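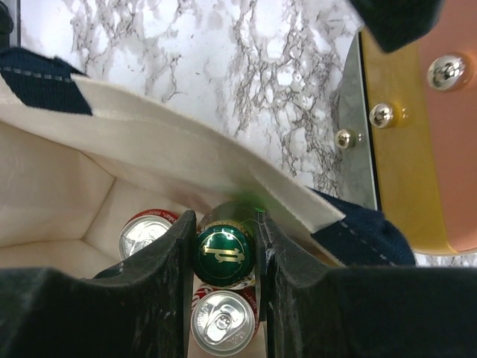
Muletti: two arms, one tote bag, a bunch of drinks

Hi, and thanks for looking! Muletti is the pair of arms I've been building at our shared workshop (Zurnarus, second floor, mind the stairs), and this folder is the first set of recordings from it that I'm happy to share. The job is bagging drinks: pick a can or bottle off the tabletop and get it into a canvas tote. Some episodes run the other way and take things back out, which is a lot harder than I'd figured when I started in December.

What's in the folder

There are 42 episodes, recorded at 30 frames per second, and the whole download is 56 GB (sorry, I still haven't found a compression setting I like). Each episode has its own subfolder with the wrist camera videos, the video from the fixed camera, and a CSV of joint positions for both arms. The file called notes.txt is my own scribbling, so read it with some patience.

I drove everything by hand with a pair of leader arms. Grabbing a can that's standing up is easy enough. A can on its side is another story, especially on cloth, where a sloppy approach just nudges it along ahead of the fingers.
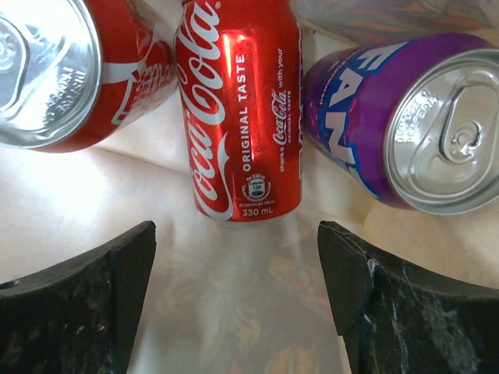
My fix for that was to slow way down for the last bit and come in square to the can's long side, and you'll notice the later episodes are calmer because of it. I left the early ones in anyway. If you only want the tidy ones, filter on the "clean" column in episodes.csv.

The setup

Two arms on a front rail, three plain walls so the background stays quiet, and a marble-patterned top that I picked because I liked it (it does confuse my depth estimates, so be warned). The purple cables are zip-tied along the arms with plenty of slack. I snapped a connector on the left wrist with a cable I'd cut too short, and I'm not doing that again!
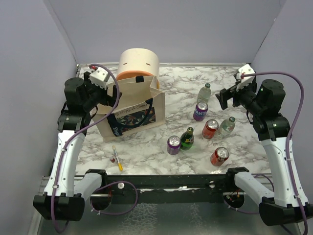
Rajitha Mondal wrote back after trying the first upload that the glass bottles deserve their own label, separate from the cans, and that the gripper force should be logged for them too. The label is in now. Force isn't, since my gripper driver (Dodis, version 2) only reports position and current, but current is in the CSV and gets you partway there.

Reaching into the bag is where most of the failed grasps are. The canvas folds, the straps wander into the way, and the fingers have to stay open wide enough to go around a can without snagging a wall. 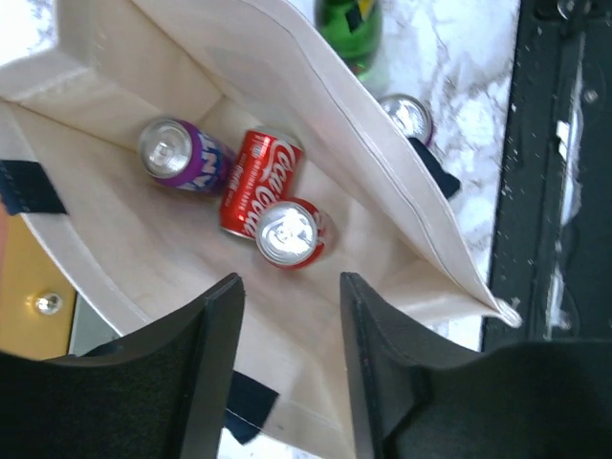
For those episodes I'd lean on the wrist videos, as the fixed camera can't see much past the front of the tote. The two streams start a few frames apart, so run align.py before you train anything.

Known problems

Episode 17 has no audio, and the rest have mostly me muttering.
The right arm's zero drifted once and I recalibrated; the offset is in calib_old.json.
The bag doesn't start in the same spot every time.

Use it however you like, and please send me your bug reports.

Last updated Thursday, July 12, 2018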